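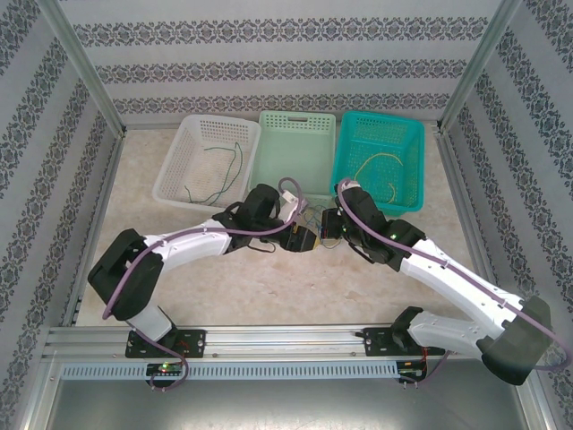 Inna Hladun
Household Recycling Coordinator, Boyer Transfer Station
30/01/2019

Cords, Cables and Small Electricals: Your Questions

We get the same questions at the gate and on the phone every week, more so after the holidays. The answers below apply to households in Boyer and the Enditon road area. Businesses should call first.

Can I put old cords in my curbside bin?
No. Cords wrap around the rollers at the sorting plant and the line has to be shut down while someone cuts them out. The same goes for garden hose, Christmas lights and clothesline. Bring them to the drop-off shed to the left of the scale house.

What do you take?
Power cords, extension cords, phone chargers, speaker wire, network cable, TV cable, headphones, string lights and loose wire of any length. We also take small appliances with a plug, up to the size of a microwave.

What don't you take?
Anything with oil or gas in it, smoke detectors, and fluorescent tubes. Tubes go to the hazardous waste day in spring. Smoke detectors go back to the maker; the address is usually printed on the back.

Do I need to sort before I come?
It helps. Keep string lights apart from everything else and take the bulbs out if they unscrew. Thick cords and thin wire can be kept separate if you have the patience, but we'll take them mixed.

Is there a charge?
Cords and cables are free. Small appliances are $3 each, paid at the scale house, cash or card. Larger appliances are priced on the main rates sheet.

Do I have to cut the plugs off?
Please don't. The buyer wants them on, and cutting a cord at home is a good way to get hurt if it turns out to be the wrong cord.

What about batteries?
Take them out before you drop the item off. Put tape over the ends of any rechargeable or button battery and hand it to an attendant. Do not leave batteries in the shed. A phone or tablet with a battery that won't come out should also go to the attendant, and if the case is swollen, call us before you drive over.

Where does it all go?
Cords and cable go to Viden, a scrap dealer two counties over, where the covering is stripped and the copper is sold. Last year we sent out 943 pounds of it. Appliances go to a different outfit, and what they do with them depends on the price of steel that month.

Does the town make money on this?
A little. The copper check goes into the general fund. It does not cover the cost of hauling.

Can I take something out of the shed?
No. Once it is dropped off it belongs to the town. We had a take-it shelf until December, and it was closed after we couldn't keep up with checking what was on it. Wiremu McPhee runs a repair evening at the Nodach Hall and may be able to point you to a used lamp or radio.

How do I know if a cord is worth keeping?
Look for cracks, scorch marks, a loose plug or a missing ground pin. If you find any of those, bring it in. If the cord is sound and you know what it goes to, put a paper label on it. Most of what comes through here came out of a drawer where the owner had forgotten what it was for.

Will you wipe my computer or phone?
No. Erase it yourself before you come, or remove the drive and keep it. We store items in a locked container but we don't promise anything about what's on them.

Do I need a permit sticker?
Yes, the same sticker you use for trash. If you don't have one, Rochelle Halliday at the town office can issue it while you wait. Bring something with your address on it.

When is the shed open?
Same hours as the scale house, and it closes 15 minutes before the gate does. In heavy snow call ahead – the lot is plowed last.

3 comments

Hamish Pryor
Does the free part include the big yellow shore power cord off a camper? Mine is 30 feet and heavy.

Inna Hladun
Yes, Hamish, no charge. Coil it and tie it if you can.

Mỹ Hồ
Thank you for the note about the lights. I'm 68 and have been putting them in the blue bin for years. Will bring two bags next week. Could you put the hours on this page too? I had to go hunting for them.

Contact: Boyer Transfer Station, scale house desk, or the town office during business hours | © 2019 Town of Boyer | Back to top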